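4.2 The table tennis task

The third task set to the student teams was chosen by Rawan Jaber, who plays. A bat and its case had to be dealt with by two arms, one to each item, using the Irkgate controller the class had built over the term. Teams had until October, and used all of it. 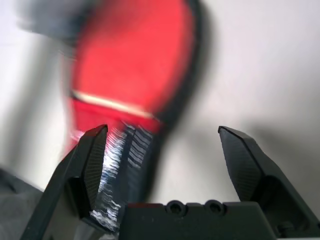
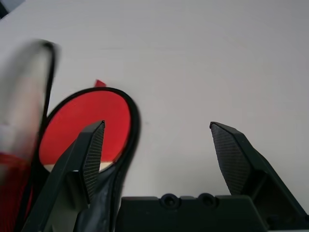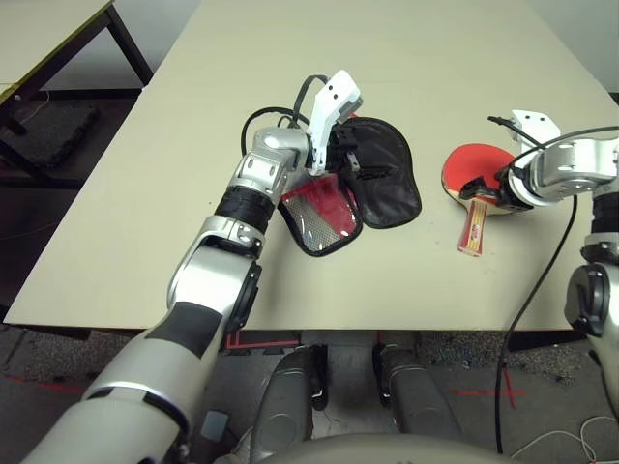

Figure 7. The bat and case task: two views from the gripper and, last, one of both arms at the table.

Of 219 logged attempts, 77 were scored as complete. The zip was blamed for most of the rest – chiefly by the team that wrote the code for the zip. Öberg's group asked for a stiffer case and was refused.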